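Household tips from the robot club, part four: teaching the simulated arm to tidy up

Our club meets in the upstairs room at Hurport at half past six, and this term's project is to make a robot arm do housework inside a computer. The arm can't get bored and the crockery can't break, so it ought to be the easiest washing-up rota ever drawn up. We started in June and have so far made 233 saved attempts, a good many of them saved by accident. What follows is what we've picked up, for anyone else running a club, and for anyone who merely owns a kitchen.

Clear a landing strip. Before you pick anything up, know where you're going to put it down. We lost most of an evening to a cup that the arm held beautifully while we argued about shelves. The same goes for you and a hot roasting tin. Oven gloves are good for a few seconds of indecision and no more.

Come in with your hands open. The program we inherited closed the fingers early, so the arm arrived at every job with a fist. Now we open both fingers wide before setting off and leave them open until we're properly lined up. It makes the approach look rather polite. Tiled surfaces want a slow last stretch, whether you're driving a gripper or wielding a kettle. 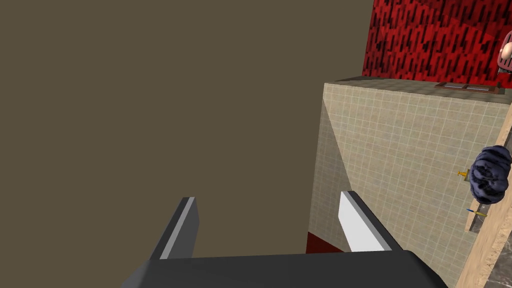 Tamás Sipos thinks we're still coming in too fast and that the slow part should begin twice as far out, with a full stop before the fingers close. He adds that anyone who has chipped a tile with a dropped pan will agree with him. I have, and I do, though I'd have liked to reach that view on my own.

Keep the small stuff together. Pens, hooks and cloths are the things that undo a tidy-up program. A crumpled cloth is the worst: it has no handle, no proper edge and no fixed shape, so each go at it is a fresh puzzle. Our rule is rigid things first, soft things last. It works at home as well. Do the mugs, then the pan, then deal with the tea towel once there's somewhere to hang it.

Name your settings so another person can read them. Blagoje Stojanovska called his first one "Woltar" and the improved one "Woltar again", and we ran the wrong one for a fortnight. We now write what the setting does and who changed it last. I've since done the same with the freezer tubs at home — "brown, possibly stew" was no longer good enough.

Change one thing at a time. If you alter the speed, the height and the grip all at once and the thing works, you've learnt nothing you can use. Bread is the same, and so are radiators.
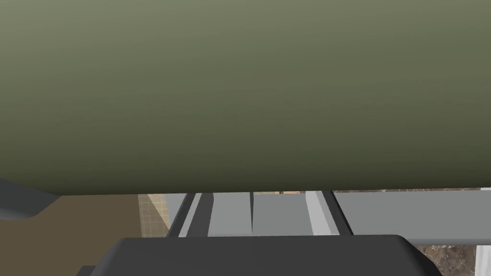

Size is the other matter beginners get wrong, usually by trusting the view from the gripper. Anything you bring close to the camera looks enormous, and students panic and back off when they may be nowhere near it. A big green cylinder will fill most of the screen and leave you a thin band underneath to steer by, with a bit of tile on one side and gravel on the other. Use that band. Pick one straight line in it, a dark strip for preference, and watch how it shifts as you move the arm a touch at a time. If you can't find a line, go back up and start the approach again, and don't let the person behind you grab the controls.

Set a limit on goes. Ours is 300 steps to an attempt, after which the arm stops wherever it happens to be and the next student takes over. Albers, our elderly club computer, objected to 1,000, and made a noise like a hoover with a sock in it. The limit has done wonders for manners too.

Write it down before you go home. We keep a plain exercise book by the door and each pair adds a line on what they tried and what to try next. "Went wrong" isn't a line. "Went wrong when lowered, try from the left" is.

Next month we start on drawers, so if yours sticks, rub a candle along the runners and wait for part five.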